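Small lenders should say no more often

I have put money into crowdfunded business loans for 15 years, mostly through Predmont, and my complaint is a simple one. The platforms are too keen to lend. 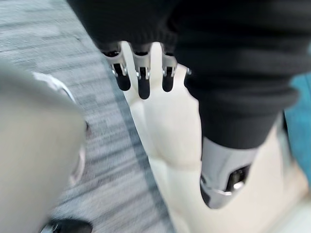
What a refusal is worth

Last April, Predmont listed 28 new loans. I read every one and would have turned down 18. Stomex, a cold-store firm, wanted a second loan before it had made a single repayment on the first. It was funded by teatime.
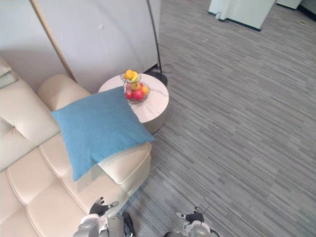 Investors like me share the blame. We see a decent rate and stop reading. I do my own reading in the evening, which is a fine time to skip the accounts. I have skipped them myself -- five times, and I lost money on two.

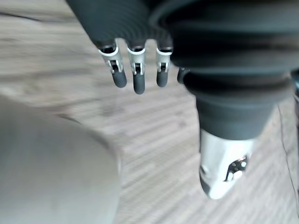
A platform is paid when a loan completes, so it has little reason to slow down. I would move part of that fee to the final repayment. Sakai already does this on its farm loans in Londton, and its list is shorter and duller. I sleep better with it.
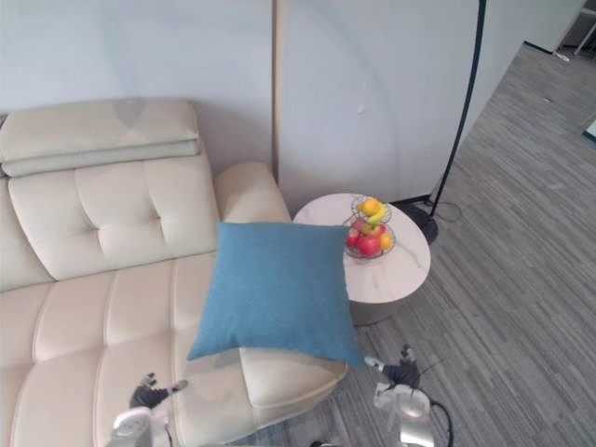
Brunello Donati disagrees. He wrote to me that fees paid late would finish off the smaller platforms first, and that borrowers with no other bank would go with them. He may be right about the smaller platforms. I would still start with new loans only, and see who stays.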